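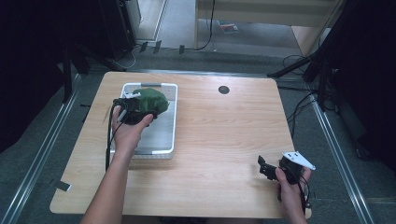
One gripper in the cloth, the other waiting its turn, at Sindetti's open day in Tastville.

I had gone to Tastville in August expecting a robot. The invitation from Sindetti said "robot training kit, hands-on demonstrations all day," and I skimmed it the way I skim everything, so I drove 66 miles with a picture in my head of something with shoulders. What Sindetti sells is the part that comes before the robot: a pair of hand-held grippers, one for each hand, that a person uses to do a chore while the kit records how it was done. The recordings then go to somebody's robot, which is presumably grateful.

The product is called Justport. The company has the ground floor of the Lytvynenko building, which used to make window blinds and still has the sign to prove it. Parking is behind, next to a loading dock and a very confident goose.

Visitors went through in small groups. We got a talk with slides (skippable), coffee (not skippable, I had been up since five) and then the part I came for, the demonstration tables. The job at the first one was a dark green cloth in a white plastic tray. That was the whole job. Left gripper into the cloth, right gripper ready, and off you go.

I watched a fellow visitor spend several minutes on it and thought, unkindly, that I could do better. Then I got my turn.

Picking up a cloth with your hands takes no thought at all. Picking up a cloth with two black plastic-feeling jaws at the end of your fists is like making a bed while wearing lobster claws. The first pinch got me nothing. The second got me cloth and also the tray, which came along for a short ride. By the fifth or sixth go I had worked out that you push down into the heap before you close, and after that I managed a fold that my mother would have taken apart and done again.

The grippers themselves are better than I made them look. They are chunkier than they need to be, but the strap across the fingers takes a good share of the weight, and I could relax my grip between tries without dropping anything. The closing action is smooth. After 20-odd minutes my wrist had opinions, though my wrist has opinions about jars.

The cables are my main complaint. Each gripper has one, and they behave like cables. I caught the left one on the corner of the table twice and once more on my own belt. When I asked about a wireless version I was told it was "on the roadmap," a place I have heard a lot about over the years and never managed to visit.

Also on the gripe list: the screws on the bracket need a tiny hex key that comes taped inside the lid of the case, and if you don't know it's there you will go through the whole case looking for it. Two people at the next table did. And the carpet in that room ate one of the screws while I was standing there.

Price, for those who scrolled down to find it: $3,455 for the pair, with cables, the case and a year of the software. Sindetti says one person can record up to 51 short tasks in an hour. My own rate was nearer to four, but I was talking. The software I can't say much about, as the laptop at my table spent most of my visit installing an update.

Would I buy one? I run a two-person shop that tests gadgets for a newsletter, so no, and I'd have a hard time explaining it to the other person. For a college lab or a small company that wants recordings of ordinary handwork and already has people who know what to do with them, it seems fairly priced and solidly made. Ask for longer cables. Try the grippers for a full half hour before you sign anything, because the first five minutes are all novelty and the soreness comes later.

The tour ended in the shipping room, where there was a shelf of cases ready to go out and a bowl of mints. The next open day is on a Thursday, and sign-up is through the Justport page. Wear short sleeves, and if you park in back, give the goose the right of way.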